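Posted in November, by the Erlow postcard desk

I've been hanging out for this one! The old Mrema harvest dance cards are finally going on show at the Erlow hall, and I got to have a nosy through them before the doors open.

If you've never come across them, they're a run of 24 hand-coloured postcards put out by a little printing outfit called Jisix, back when the Mrema district still held its harvest dance on the river flat every autumn. My nan had three of them stuck in the side of her dresser mirror, so I've known the one with the lantern carriers since I was small enough to think they were relatives.

The full run hardly ever turns up in one spot. The Erlow collectors' club had 23 of them for ages and was stuck on the last one, the drummers on the ferry landing. It came up in a mixed lot at the Trovell swap meet in winter, in with a pile of railway stations and somebody's holiday greetings, and one of our members paid 40 dollars for the lot (a steal, and I'm only slightly jealous). The colour is a bit faded down one side and there's a crease through the sky, but the back is lovely. It has a full message in pencil complaining about the mud and the price of the supper.
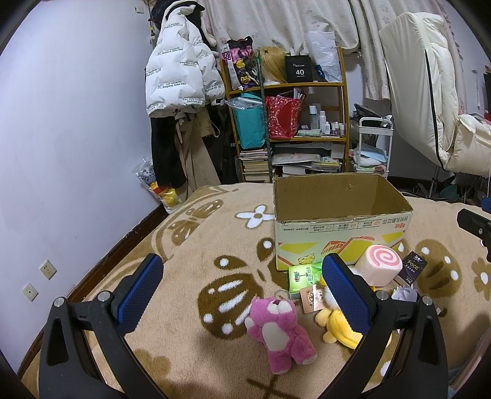

Butterfly blanket, with an open box and some small toys and packages.

The backs are my favourite part of the whole show, to be fair. The club has put the cards in clear stands so you can walk round and read both sides, and there's a typed sheet for the messages where the handwriting is a nightmare. Jisix printed a little verse under the stamp box on each card describing the steps of the dance, and if you read them in order you get most of the evening, from the walk down to the water through to the big ring at the end. A couple of the verses don't match what older Mrema families remember. One says the dancers wore grey sashes, and I've had two separate people at the club tell me they were always green. The colouring was done at the print works by people who may never have set foot on the flat, so I know who I'd believe.

Entry is a gold coin and the hall opens at 10 in the morning. There's a reprint set for sale at the front table as well, on decent heavy card, but only 50 sets have been done, so get in early if you're after one. Tea and slices out the back as usual.

If you've got any Mrema cards at home, please bring them along, even the tatty ones. We'd especially love to see any that were posted from the Trovell side of the river, as the postmarks there changed partway through and we're still trying to work out when.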